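## About Aryee Strings & Reeds

Aryee makes and supplies musical instrument parts from a workshop in Bratcombe. Our main lines are violin and cello bridges, tuning pegs, chin rests, and clarinet and oboe reeds. We sell to shops, repair benches, schools and youth orchestras.

The company was started by Ekua Fiadzo, who still runs the reed room. Aba Boateng handles trade orders and shipping from our second site in Pernholm. We have 4 people on the finishing bench and ship 3,000 reeds in a normal month.
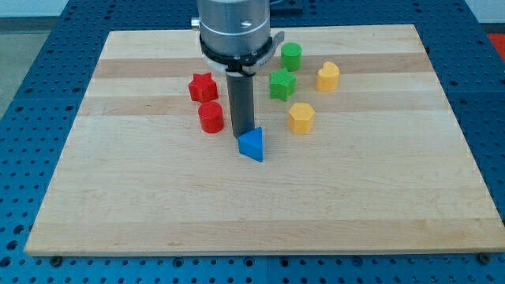

*2 min read*

Our catalog has 113 items, and 86 of them are kept in stock all year. The rest are cut to order. Pegs can be supplied shaped or unshaped, in ebony, rosewood or boxwood. Please give the shaft diameter when you order.

We also carry the Javix line of cases and rosin for customers who want one invoice.

Export orders are welcome. Samples of reeds in three strengths can be sent to registered shops on request, and postage is charged at cost. February is our stock-taking month, so allow an extra week for cut-to-order parts.

Trade price lists are available by email from the Pernholm office.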